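# La mesa despejada: el valor de una buena superficie de trabajo

Durante años, las guías de equipamiento para talleres compartidos han dedicado capítulos enteros a la iluminación, al almacenaje y a la ventilación, y apenas unas líneas al tablero sobre el que se trabaja. La edición de octubre del programa de visitas de Lomine quiso corregir ese desequilibrio. A lo largo de 14 jornadas se recorrieron 24 espacios de pequeño formato, entre ellos el taller de Ustedcombe, con una única pregunta: qué se apoya sobre la mesa y qué debería estar en otra parte.

Las respuestas fueron desiguales. En los talleres de encuadernación, el tablero suele compartir función con el archivo, y las pilas de pliegos ocupan el espacio destinado al corte. En los de reparación de pequeños aparatos ocurre lo contrario: la superficie se mantiene libre, pero los cables y las piezas menudas migran hacia los bordes, donde se pierden con facilidad. El informe recoge 162 observaciones de este tipo, agrupadas por oficio.

El acabado de la superficie merece una mención aparte. Los tableros claros y brillantes facilitan la localización de tornillos, conectores y restos de hilo, aunque devuelven la luz del techo y pueden cansar la vista en sesiones largas. Los dibujos veteados, de imitación o de piedra natural, disimulan las marcas leves del uso, pero también las piezas de tono beige o marrón. Para el trabajo con componentes negros, en cambio, el contraste resulta muy favorable.
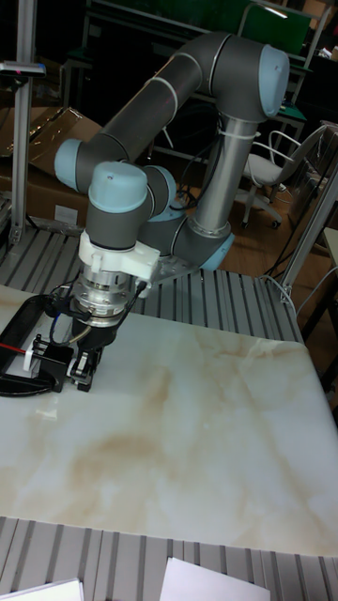 *Piezas negras sobre un tablero blanco de dibujo marmolado, con vetas en beige y marrón claro.*

La segunda cuestión examinada fue el perímetro. La perfilería de aluminio ranurado se ha extendido en los talleres por una razón práctica: admite soportes y postes sin necesidad de perforar el tablero. El responsable del espacio puede desplazar un accesorio, añadir otro o retirarlo todo al término de un encargo. El inconveniente es la limpieza, pues las ranuras acumulan polvo y virutas. Lomine recomienda repasarlas con un cepillo estrecho antes de limpiar la superficie principal, y nunca después.

También se revisó el tratamiento del papel. Las hojas de instrucciones, los albaranes y las notas de montaje tienden a quedarse junto al borde de la mesa, al alcance de la mano, y terminan en el suelo. El taller de Ustedcombe ha adoptado las carpetas verticales Rakuto, fijadas a la pared a la altura de los ojos. La medida se aplica en 9 de sus puestos y ha reducido de forma apreciable las consultas repetidas entre turnos.

Queda el asunto de los embalajes. Las cajas de cartón abiertas junto al puesto son útiles mientras se desembala el material - y un estorbo a partir de ese momento. La firma Huttunen, que asesoró al programa en materia de almacenaje, propone asignarles un lugar fijo, lejos de las zonas de paso, y plegarlas al cierre de cada jornada.

El informe completo podrá consultarse en la sede de Lomine a partir del 2 de agosto de 2026. Los talleres interesados en la próxima ronda de visitas deberán remitir un plano acotado del espacio y una relación de las mesas en uso, con indicación del material y la altura de cada una.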